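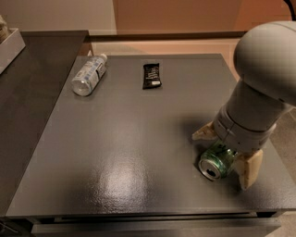

Progress report: paper craft packaging trial, second stage

Prepared by Barrett Tran for Latrice Kowalczyk, Kokkinos small makers fund

Hi Latrice,

I'm really pleased with how this stage has gone, so forgive me if I run on a bit. When I wrote in February we had a shortlist of sleeve materials and a lot of opinions. We now have a sleeve we'd happily put our own cards in, a mailer that goes with it, and a proper group of makers using both in their shops and at their market stalls.

## Where we're up to

We signed up 193 makers for the trial and 186 of them sent back their first feedback form, which delighted me. (Anyone who has tried to get forms out of card makers in the lead-up to market season will know why.) Most make greeting cards, with a good sprinkling of bookbinders, a few people doing quilling and papercuts, and two who make nothing but gift tags and had very firm views on small sizes.

Each maker got a starter pack from Trodier with three sizes of compostable sleeve, a strip of plain belly bands and a rigid mailer. We asked them to use the lot as they normally would and tell us what annoyed them.

## The sleeves

The clear favourite is the second version of the Zirix sleeve. The first version crackled a lot and had a faint yellow cast that made white card look old. The new one is quieter and much closer to neutral, and it slides over a card with a raised embellishment without snagging. People loved that! One maker wrote that she had stopped losing pearls.

The flap is still the weak point. The adhesive holds well the first time, but if you open the sleeve to pop in an envelope or swap a price sticker, the second seal is patchy. Zirix have sent us two new adhesives to try and I'm running both side by side now. My early favourite is the softer of the pair, though it picks up lint if you leave a stack open on the bench.

Sizing needs a tweak as well. The square sleeve is a touch tight once you add an envelope of decent weight, and nearly every papercut maker mentioned it. We've asked for a few extra millimetres in the width and left the height alone.

## Belly bands and mailers

I expected the belly bands to be a side dish and they've become a bit of a star. Quite a few stallholders have dropped sleeves altogether for their plain folded cards and just use a band around card and envelope. It's cheaper, it looks lovely, and customers can feel the paper. The downside is grubby fingers, especially on pale stock, so most keep one display copy and store the rest in a box underneath.

The rigid mailer from Kunance has done very well in the post. We sent 472 test parcels between makers, some to quite remote addresses, and asked for a photo of any that came in creased or split. The corner damage we worried about was rare. What did come up was the tear strip, which starts beautifully and then wanders off to one side about halfway along. Kunance are recutting the perforation and will send samples to us first.

## Money

We're inside the budget for this stage. Freight was dearer than I'd planned, mostly from sending replacement square sleeves, and that was balanced by Trodier packing the starter kits at cost. I haven't moved anything between budget lines. If the next batch of sleeves needs a new cutting die, I'd like to talk to you before we commit, as that would come out of the printing line.

## What we've changed

- Dropped the smallest sleeve size from the general pack and kept it for the tag makers only.
- Moved the material information from a separate card to a small line on the back of the band.
- Shortened the feedback form to a single page, with room at the bottom for a rant.

## Next stage

First up is choosing the adhesive, then ordering the revised square size. After that we'd like to run a storage test, leaving sleeved cards in a warm cupboard and a sunny window to see how the film and the seal cope with an Australian summer. Several makers have offered their own sheds and sunrooms for this, and I've said yes to all of them.

I'd also like to put together a short guide to packing and storing handmade cards, using tips from the forms. There's so much good know-how in there — how to store deckled edges, how to stop wax seals printing through onto the next card — and it seems a shame to leave it in a folder.

## Things I need from you

Could you let me know whether the guide can be funded under the current agreement, or whether it needs its own application? I'd also love your eye on the wording of the disposal line for the bands, as I want it to be plain and accurate. I can bring sleeves with both adhesives to our next catch-up, mid-morning suits me best, and you can have a go at opening and resealing them yourself.

Barrett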